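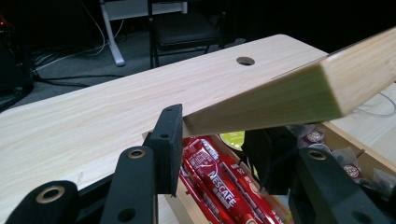
What do you do with a bucket of damsons when they're too sour to eat raw?

Stew them with sugar until the stones float up, fish the stones out, and freeze the pulp in tubs for crumble.

1/ Asked because I have been back to the pick-your-own at Orkau, where I go every year to pay good money to do somebody else's job.

2/ It isn't damson time yet, I know. I was there for the gooseberries. The damson question is about last year's tubs, which are under the peas and have developed a personality.

3/ The farm sits at the top of a lane that has been signposted "Orkau 1 mile" for as long as I've lived here. It is a long mile. There's a ford in it.

4/ Date stone over the barn door says 1852. The card reader is slightly older.
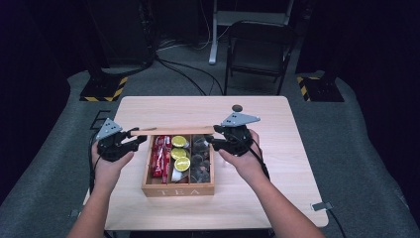
5/ Gooseberries, then. You get a punnet, a row number and a look. My row was 9, up by the hedge, where the bushes are mostly thorn with the odd berry put in to keep you going.

6/ A blackbird worked the row ahead of me, at a pace I couldn't match. It wasn't paying.

7/ The variety was down on the board as Wainwright. Green, hairy, sharp enough to make one eye close. The red ones two rows over were Kandard and had all gone by the time I arrived. They have all gone by the time I arrive every year. I have started to wonder if they exist.

8/ Weighed in at 607 grams. The man in front had a wheelbarrow.

9/ Walked home the long way by Gruvora pond, carrying the bag like a newborn. Swifts very low over the water, elder still in flower on the shady side, two herons pretending not to know each other.

10/ The rain came over the hill as I got to the stile. I stood under an ash with a dog walker and we agreed it was needed. It's always needed. I've never met anyone under a tree who thought it wasn't.

11/ Topping and tailing took longer than the picking. Kitchen scissors are quicker than a knife, if anyone's facing the same evening.

12/ Result: one fool, four helpings, and a small jar of jam that hasn't set. I'm calling it sauce until December, when I shall call it a present.

13/ Someone's asked about opening times. Gate's open from 10 every day but Monday, and they shut when the rows are bare. Take cash. Wear sleeves.

14/ And yes, the damson tubs are coming out this weekend. There's no room for the raspberries otherwise.

6/29/22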